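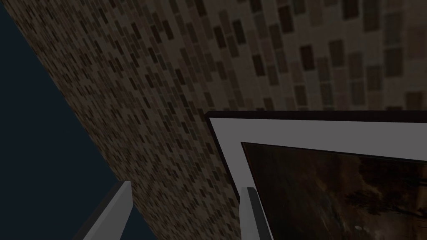 About Prolton

Prolton runs an order handling and returns site in Stellonden for sellers of framed prints, mirrors and other flat household goods. The company began as a packing service for the Vina print catalog and took on outside clients when the second hall opened. The site now employs 90 people on two shifts.

How we automate

New arm motions are tested in simulation before they reach the floor. The simulated rooms include brick walls, framed pictures and dim lighting. A motion is released to the halls when the floor team and the simulation team have both signed the test sheet.

The current set holds 2,532 test runs, of which 1,033 deal with framed items. Runs are repeated whenever a gripper finger or a control setting is changed. Failed runs are kept and reviewed on Friday with the shift leads – attendance is paid time.

What changes for staff

Automation at Prolton covers lifting, turning and placing. Inspection, repair and the final packing decision remain with people. Before the arms were installed, packers at the Golestani line lifted every frame from cart to bench by hand. They now set the order of work, check corners and glass, and clear stops.

Some 20 employees have moved from packing to cell operation or simulation work. Training takes place during working hours and ends with a practical test on the floor. Operators are paid at the technician rate from the first day in the cell. Staff who prefer to stay at the bench can do so, and bench work is still needed for odd sizes and damaged returns.

The move has had costs. Noise near the cells is higher than it was, and the early shift has less say over break times when a long batch is running. Break cover was added in November. Work on the noise level continues.

Working with us

Open positions are posted at the Stellonden gate and on the jobs page. No programming background is required for operator roles. Clients who want a new item type tested should send drawings, weights and two samples to the receiving desk, marked for simulation.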